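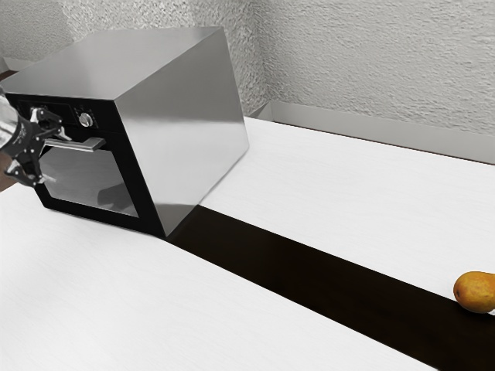 Countertop oven, stainless steel, black front. Knob in the control strip above the door.

August, Nevinbridge workshop. Skerkeo mortar, continued.

Carrying on from the last entry. Aim is a repointing mix for the Skerkeo garden wall that matches the original bedding mortar in color and grading and does not end up harder than the brick. Open points at the start of this entry: sand moisture on delivery, bulking correction, why batch B shrank and batch C did not.

Sand

Two sands in hand. Uvis is the washed river sand, buff, sharp. Purves is the pit sand, redder, with more fines. Both were bagged damp. All volume batching so far was done straight from the bag with no correction, so the ratios written against batches A to C are nominal only. Treat them that way when reading back.

Moisture by loss on drying. Weigh tray, weigh tray plus wet sand, dry to constant weight, cool under a lid, reweigh. Moisture is given on dry weight, not wet weight. The earlier sheet mixed the two and the figures on it should not be used.

Uvis: 2 percent.
Purves: 9 percent from the top of the bag, 13 percent from the bottom.

The Purves spread is drainage within the bag. The bag had been standing upright. Tipped the whole lot onto the sheet, turned it over with a shovel, covered it and left it overnight. Samples from opposite sides of the heap then agreed closely enough to use one figure. Do this with every bag of pit sand before sampling.

Bulking

Filled the straight-sided jar with damp sand, no tamping, struck off level. Marked the height. Emptied, refilled under water in thin layers, stirring out the air. Marked the new height. The difference over the flooded height is the bulking.

Uvis bulks very little as delivered. Purves after mixing bulks a great deal, enough that a nominal lime-to-sand ratio by bucket comes out noticeably lime-rich. This accounts for most of batch B. It was made from the top of a Purves bag, the sand was fluffy, and the mix was fatter than intended before any water went in.

Correction from now on: batch the sand by dry-equivalent weight. Lime putty still by volume, since its water content is steady once the tub has been drained and knocked up.

Grading

Ran the sieve stack on dried sand from both sources, and on the aggregate recovered from the original mortar. Recovery was by light crushing with a wooden mallet, then acid, rinse, filter, dry. Some shell fragments in the original will have gone with the acid, so the recovered curve is short of whatever they contributed. Picked a few out by hand beforehand and bagged them separately.

Original: well spread, coarse end present, modest fines, a few rounded pebbles that would not pass the top sieve.
Uvis: close to the original at the coarse end, short of fines.
Purves: peaks in the middle, too much passing the bottom sieve.

Neither matches alone. A blend with Uvis as the larger part brings the curve close except at the very top, where a small addition of grit is needed. The fines in Purves also carry the color, so the blend ratio is set by the red and not only by the curve. Dry swatches on slate beside a piece of the original: Uvis alone too pale, equal blend too pink in daylight and acceptable under the bench lamp. Judge by daylight only.
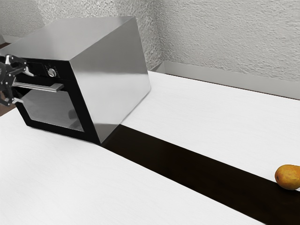 Countertop oven. Glass window in the door, black surround.

Trial prisms

Cast 8 prisms from the blended sand with putty, knocked up by hand, no added water beyond what was in the materials. Molds oiled lightly and wiped. Filled in two layers, each tamped with the square rod, struck off once. Covered with damp burlap, plastic over that, edges weighted.

Observations at demolding:

Faces clean on all but one. The exception has a void along the bottom arris where the first layer did not reach the corner. Kept for carbonation depth, not for strength.

No shrinkage cracks on the top faces. Batch B had a map pattern by this stage.

Slight lime bloom where the burlap touched. Cosmetic. Use spacers next time.

Two prisms uncovered early as a control and left on the open shelf by the door. Both have curled a little and the surface dusts under a thumbnail. Consistent with drying ahead of carbonation. The draft at that end of the bench is worse than expected, move the curing rack to the inside wall.

Joint test

Raked out a short run on the sample panel, square-backed, to a depth of at least twice the joint width. Brushed, flushed, left until the surface water had gone. Filled in passes with a narrow iron, left flush. Beat back with a stiff churn brush when a thumb pressed in the joint no longer marked it but a fingernail did. The coarse aggregate shows well after beating. Color still reads dark because it is damp; compare again once it has turned.

One joint was beaten too early and smeared lime onto the arris of the brick. Leave it as a reference for what to avoid.

To do

Recheck moisture on each Purves bag as opened, after turning.

Get the grit sieved and washed, then rerun the combined curve.

Phenolphthalein on the broken prism ends. Fresh breaks only, the sawn face from batch A gave a smeared reading.

Correct the batch sheet so the sand column is in dry weight, and strike out the old wet-basis moisture column.

Swatches back out to the window sill in the morning, with the original piece turned to show a broken face and not the weathered one.

Batch A offcuts can be thrown out. Keep B and C, labeled, on the lower shelf.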